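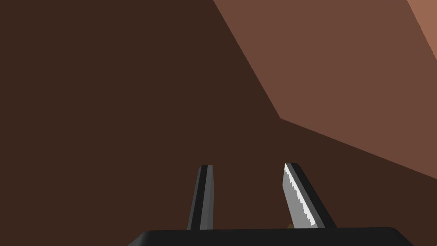
Janetti Creek Trail Repair – progress report to the Grener Fund
March 20, 2022

Quick one this time, full accounts come with the next report.

Work done: drainage on the lower section is in. 12 water bars set, the old culvert by the Fallahi lot dug out and replaced. Gravel went down as far as the second bend. Lost most of a week in February to ice, crew couldnt get the truck up.

Not done: footbridge decking. Beritell has the lumber on back order, they now say end of the month. We asked for a firm date in writing – still waiting. The 60 feet of handrail can't start until the deck is on.

Money: $1000 moved from signs to gravel, as agreed by phone. Signs will be simpler, two posts instead of four. Nothing else over budget so far. Receipts are attached except the culvert pipe, invoice hasnt come yet.

Next: finish gravel to the upper gate, cut back the brush on the east side befor nesting gets going, mark the detour for the bridge closure. County inspection still needs booking.

Need from you – an OK on the later bridge date, and the second payment if it can go out early.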